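Travumgate Paper & Packing list – digest view
Posted in August, 9:40 pm, by the list member at Gratico
Reading time: 5 minutes

Hi everybody,

I meant to answer this last week and then the shop ate me alive, so I'm replying to the flower sleeve question now, with the original quoted so you don't have to go digging.

> Hello all, fairly new to the list. I do small bunches
> for a farm stand and I've been wrapping them in plain
> brown kraft off the roll. It looks fine but it takes me
> forever and the corners come undone in the car. A friend
> says to switch to ready-made paper sleeves, the kind that
> come to a point at the bottom. Before I spend the money:
> are they really faster? And does anybody print their own
> logo on them, or is a sticker good enough? I'd also love
> to know how you store the things, my workspace is one
> table and a shelf. Thanks in advance!

Welcome! One table and a shelf is pretty much how I started (my shelf was over the dryer, and everything smelled like fabric softener until the fall).

Yes, they're faster. I timed myself at the end of the spring rush, mostly to settle an argument in my own head. With paper off the roll I did 31 bunches in an hour, and that was me really moving. With sleeves I did 56. Same flowers, same string, same tired person. What saves the time is that you're not measuring and cutting, and you're not hunting for the tape with one hand while the other one hangs on to a fistful of wet stems. You drop the bunch in, give it a little shake so the heads settle, twist the bottom, tie it and go.

I'd still keep a roll of kraft around, though. Anything wide and floppy – dill, big hydrangeas, those branchy things people want in October – fights with a sleeve, and you'll crush it trying to win. I wrap those flat on the table the old way.

On the corners coming undone in the car, I think that's your tape more than your paper. Kraft has a bit of a fuzzy surface and cheap tape lets go as soon as it gets damp. Try a paper tape, or skip the tape and tie twice, once high and once low. I did that for a whole summer and lost maybe one or two.

Now the logo question, which I have Opinions about. I've used stickers, a rubber stamp and printing, in that order. Stickers are perfectly good and nobody at a farm stand is going to think less of you. The stamp I loved for a month and then I hated it, because I could never get the ink even and I had green thumbs in the bad way. Then I got a quote from Somero for printed ones and the minimum order was 3000, so I sat on that email for quite a while before I said yes. That's a lot of paper for one person! I have 412 left from the first batch and I'm honestly a little proud of that.

What I'd look at before ordering is how the design reads from a couple of feet away, lying down, at an angle, in bad light. That's how customers see it, and it's also how you see it when you're grabbing one in a hurry. I put cream paper on my packing table to compare and kept walking past it at different times of day. Dark green on cream holds up really well, even with a shadow across it. Gold is prettier but it's moody.

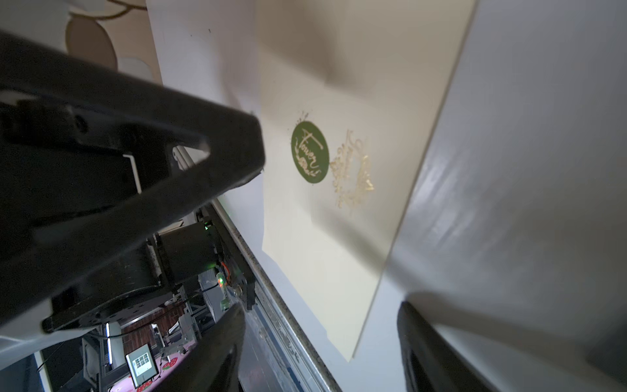 Green oval and gold foil on cream paper, in the kind of light my table gets.

The foil lights up on one side and goes quiet on the other, so if your farm name is going to be in gold and nowhere else, think twice. I like it as a bit of decoration next to something solid. Light lettering inside a dark shape is easier to read, and handwriting styles are nice as long as the big word stays big. Small script is lovely on the proof and then it's the first thing to vanish when the paper creases.

Also look hard at the color of the paper. Cream changes a lot – it goes beige in the shade and almost yellow where it's bright. I had a white ribbon that looked great against it in the evening and kind of dingy by the window in the morning. I've gone to natural twine and stopped fussing.

Storage! Mine lie flat, all the points facing the same way, in a shallow drawer that used to hold tablecloths. Please don't stand them on the pointed end, they curl and then they never quite open right. If you only have the shelf, a big flat box with a lid will do it. I use one that a Mengal order came in and it has outlived two "real" storage boxes. Keep them well away from your buckets. I lost a whole stack to one splash and you could see the tide line on every single one.

A glossy tabletop is a mixed blessing, by the way. It wipes down in two seconds, which I love, but paper skates around on it when you're trying to fold. I keep a damp dishcloth folded at the back edge and put the stems on that, and the sleeve stays put because the bunch does. Somebody here once suggested a rubber shelf liner and I tried it, but it collected every leaf and bit of pollen in the county.

If I were starting over with your setup I'd buy one small pack of plain sleeves, put stickers on them, and see how you feel after a month of weekends. Put the sticker on before the flowers go in (ask me how I know) and a bit higher than you think, so it doesn't end up in the twist. Plain ones will use up fine even if you go printed later. I use mine for herbs.

I'm happy to mail you a few of mine to play with if you send me your address off list. I've got two lengths, and the long one is better for anything with a real stem on it.

One question back to the group while I'm here: has anyone found a twine that doesn't shed? I'm picking little hairs off the dahlias every morning and it's making me crazy. The last ball was fine for the first half and then got fuzzier and fuzzier toward the middle. Cotton or jute, I don't care, as long as it knots when it's wet.

Okay, back to the buckets. Good luck with the stand!

– from the back table at Gratico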